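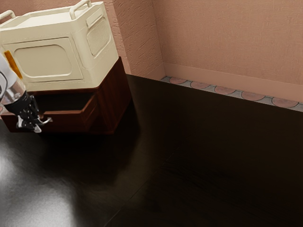 Notebook, sim teleop, March

Task today: open the drawer, from the Iltine task list. Remote control with the handheld controller, wrist view off, only the outside view on the monitor. Recording at low speed first, then normal speed.

Started at 9:40. The first 11 demos I threw away. I was closing the fingers too early, before the tips were behind the front of the drawer, and the replay shows the arm pulling on air. On the screen it looks like contact. It is not contact. I knew this from the cabinet tasks in the Dal Bello scenes and still I made the same mistake again.

What works better for me: come from above with the fingers pointing down, stop in front of the drawer, wait one second, then move only along one axis until the contact number changes. Then pull. If I try to correct sideways and pull in the same moment, the wrist turns and the demo is ugly, even when the drawer opens. I marked these as "success, do not train" and we can decide later.

The appliance on top is a problem for the approach. With this cabinet there is not much free space above the drawer, and in two demos the back of the hand touched the front of the appliance. It moved a little toward the wall. The success check does not look at this, it only reads the drawer joint. I think we should add a condition that the object on top must stay in its place. Otherwise the policy will learn that pushing the oven is allowed. For now I reject these by hand.

Floor: the very dark shiny one came up in many of the random scenes today. The reflection makes it difficult for me to judge the height of the fingers. I asked myself if it is also difficult for the policy, but we have no test for that. Idea - take one good demo and render it again with a matt floor, same trajectory, and compare the two. Cheap to do, maybe half a day.

Count for the set after this session: 265 kept for drawer opening. All tasks together we are at 3,581, so we passed the 3,000 that we promised to Lonthorpe. But the drawer part is still thin compared with pick and place, and I would not send it before it is more balanced.

Controller: the Brokel puck drifts after some time. When I let go, the arm continues down very slowly. Resetting the zero helps for a few demos and then it comes back. I made the dead zone a bit larger (old value is in the config as a comment, please do not delete it). Small motions feel less direct now, but the slow drift is gone, so I prefer it.

Also changed: the episode now starts to record at first motion, not at reset. Before, each file had a long still part at the beginning, and I suspect this is why the trained arm likes to wait before it does anything. Old files are not trimmed yet. Script is half written, in my folder.

To do next:
- trim the old files
- condition for the object on top
- try demos from the right side of the cabinet, all mine are from the left until now
- ask for a second person to record, my style is in every demo

Stopped at 16:15, hand tired.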